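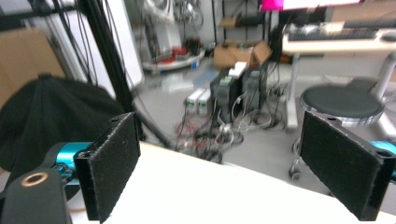 Quick news from the Halside workshop — the hand-held gripper is together and I've been squeezing things with it all evening! Clémence Rey suggested felt-like pads for the insides of the two black fingers, and I'm so glad I listened (my first try was bare plastic and it dropped every mug I owned). The brackets are cyan, which Loïc says is a bit much. I love them. Parts have come to 1208 so far, mostly small orders I forgot I'd placed. Wiring is next, and it's still all over the floor, so step carefully if you come by. We're open until 8 most evenings in February.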